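Three Blocks and a Deadline

Dagný Bundgaard has been told that robotics is the future. From where she sits, on a stool in the Sumton club room at half past five, the future is mostly waiting for somebody to find the right screwdriver.

"People come in expecting it to walk," she says. "It's an arm. It's bolted down."

She and Kári Fogh make up one of 9 teams entered in the Waneo student challenge, where an arm has to stack painted blocks without help from its owners. Points come off for dropping one. Points also come off for shouting at it, a rule Fogh believes was written with him in mind.

"I wasn't shouting at the robot," he says. "I was shouting near it."

Their program is called Plokport, a name neither will explain. It runs to 400 lines, of which Bundgaard wrote the ones that work, according to Bundgaard. It takes the view from the wrist, picks a block, and lines up the fingers before closing them. The lining up is where most of their evenings have gone.

"Red is my favorite," Fogh says. "Green is fine. Yellow and I aren't speaking."

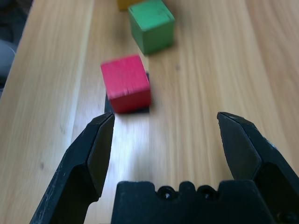

What the coach thinks

Brynhildur Bech has run the club since a December when the chess teacher quit and left her the room. She had asked for a budget of 50 dollars and got it, along with a box of chess clocks.

"They want to rewrite everything the night before," she says. "Every team does. I hide the keyboard."

Has that worked?

"They brought their own keyboard."

Bech won't predict a result. Bundgaard will: fourth, maybe third if the Snorradóttir team has another one of its arguments. Fogh says first, then asks whether he can change that to second — his mother reads these.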